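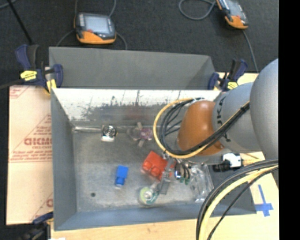 Notes, slide 2: where the series stands

Jovita Cisneros, the Clallier books. Four volumes out, fifth in edits. Paranormal mystery with a romance line in each. Say the word count of book one early: 300 pages in print, and the couple does not speak until page 200. Pause for the question about that. Take it now if it comes.

Slide 3: the shifter rules

Rules are set in chapter two of Matar and never restated. Change costs body heat. Clothes do not survive. A shifter cannot lie by scent to another shifter. The third rule carries the plot of every later book – the detective knows his witness is lying but cannot use it in court.

Read the short passage from Matar, the interview at the ferry office. Stop at "She asked for water." Do not read on, it gives away the brother.

Slide 4: point of view

Book one alternates by chapter. Book two, Jelta, breaks the pattern at the midpoint and stays with the killer for 31 pages. Reader mail was split. Wenceslao Becerra argued in his February newsletter that the killer chapters should have been in first person. I disagree – first person would force her to hide the motive by omission.

Slide 5: series order

Cliltotov can be read alone. Jelta cannot. The omnibus prints them in order of publication and runs to 509 pages without the novella.

Slide 6: problems

The middle books repeat the kidnapping. The city maps at the front disagree on which side of the river the morgue is on. Skip if short on time.

Handout has the reading order and page references. Corrected 5 July 2026.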